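Wullcombe Community Help Pages
Meeting Rooms and Shared Spaces

Who is responsible for cleaning a hired meeting room?

Posted by Despina Koutsoukos, September 25, 2022

Our residents' association hires the narrow meeting room with the wooden floor twice a month. The hire agreement states that the room must be "returned in good order," and it does not define the term. In March we received a charge of $50 for marks on the table. We had wiped it with a paper towel before leaving. I would like to know what the hirer is expected to do and whether the charge can be disputed.
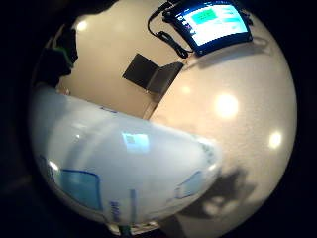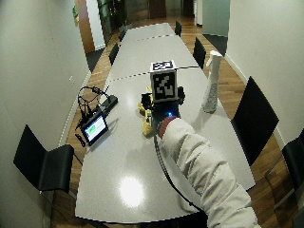 The long table in the meeting room.

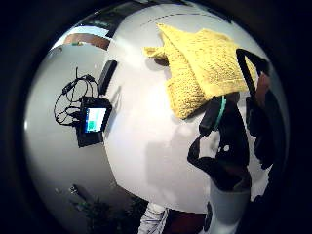
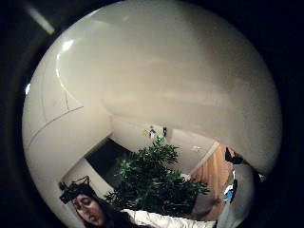 The agreement runs to 11 pages and refers to a schedule of charges, which was not attached to our copy. I wrote to the bookings office and was told that the schedule is available on request. I requested it and have received no reply. Our deposit of $100 is also being held until the matter is settled.

Esko Vuorinen
In most hire agreements of this kind, "good order" means that trash is removed, furniture is put back and spills are wiped up. Routine cleaning of floors and tables is normally covered by the hire fee unless the agreement says otherwise. Please read the section on deposits with care. If the schedule of charges was not supplied when the agreement was signed, you may state in writing that you were not informed of the charge and ask that it be withdrawn. The letter should include the booking date, the name of the person who locked up and a copy of the invoice. Ask also for any inspection record made before your booking. Without one, the office will have difficulty showing when the marks were made.

Our own group, the Durkitora Society, sent a letter of this type and the deposit was returned in full. The office did not comment on the charge itself.

Grigoris Politis
Paper towel leaves streaks on a glossy table. Use a damp cloth and then a dry one.

Thanasis Andreadis
I agree with Mr. Vuorinen on the main point, with one correction. Some agreements set a time limit for disputes. Ours with Bakalis Hall allows 90 days from the date of the invoice, and a late letter was refused. Ms. Koutsoukos should check this before writing, and should keep proof of the date on which the letter was sent.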